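Toast, tea and robot arms draw a crowd to Wastdale open day

December 20, 2018

It was warm enough in the old woolstore at Wastdale to have every door propped open, and just as well, because by mid-morning the queue for the robotics workshop had gone down the steps, past the bike racks and most of the way to the bakery. The Seno workshop holds its open day once a year, usually in May, but the roof repairs put paid to that this time and so the whole thing was shifted to the last week before the holidays. If anyone minded they didn't say so. The organisers had printed 300 programs and ran out before lunch.

Visitors were met at the door by Laimutė Juška, who has run the workshop since it moved here from two rooms above the chemist, and who seemed to know half the people coming in by their first names. She had a word for all of them, and a sticker for anyone under 12.

"We used to put out a sign and hope," she said. "The first year we had 50 people, and I think I was related to a good few of them. So to look out at that line this morning, well, I had to go and have a quiet moment in the storeroom."

There was plenty to look at. Near the front, a sorting machine built by last year's trainees was putting coloured buttons into jam jars with a very pleasing rattle, and it must be said that a number of grown men stood at it for longer than their children did. Further in, Kwok-wai Huang had set up his welding arm behind a curtain and gave three talks on how small sheds and farms in the district might use one. He'd brought along a gate hinge it had made, and passed it round until somebody's toddler took a liking to it and had to be talked into giving it back.

Upstairs, Sukprasert, the firm that supplies the workshop with motors, had a stall where you could take a gearbox apart with your own hands and then, if you were clever, put it back together. Your correspondent was not clever, and would like to thank the patient young woman who found the missing washer.

But the biggest knot of people all day was at the back, where the Jerelo project was showing what its robots can do around a kitchen. Ngan-ling Siu and Andri Wallner lead the project between them, and they had chosen breakfast as the theme, on the grounds that everybody has an opinion about breakfast. The idea is that a robot learns a household job by working right alongside a person, with the two of them handing things back and forth, and the long-term hope is to be of some use to people who have trouble with their hands. 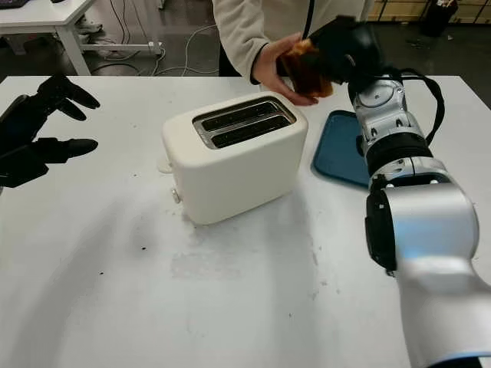 Ms Siu said the handing over is the part that people take for granted. You and I let go of a plate when we feel the other person has it, and we never give it a thought, but a robot has to be taught about that moment, and taught with a great many different things - cups, spoons, crusty bread, soft bread. She told the crowd the team had written up 600 practice handovers since winter and would like to reach 900 before the project is reviewed.

"Toast is lovely to work with," she said, to general laughter. "It's light, it's a bit stiff and it's cheap. It does get everywhere, though. I have found crumbs in my handbag and in my car."

Mr Wallner took questions for the better part of an hour, including a very searching one from a boy who wanted to know if the robot could do Vegemite right to the edges. It can't yet, and he promised to raise it at the next meeting. A retired nurse, Ngan-ling Ko, asked how it might go with somebody whose hands shake, as her late husband's did, and the two of them were still deep in talk about it when the tea urn came out at three.

The tea, by the way, was made by people, and so were the scones.

Ms Juška said the workshop will go back to its usual spot in May for the next open day, roof permitting. Entry will stay free, with a tin at the door for anyone who would like to put something towards the trainees' tool fund. Families who missed out on a program can pick one up from the front office once the new batch is back from the printer.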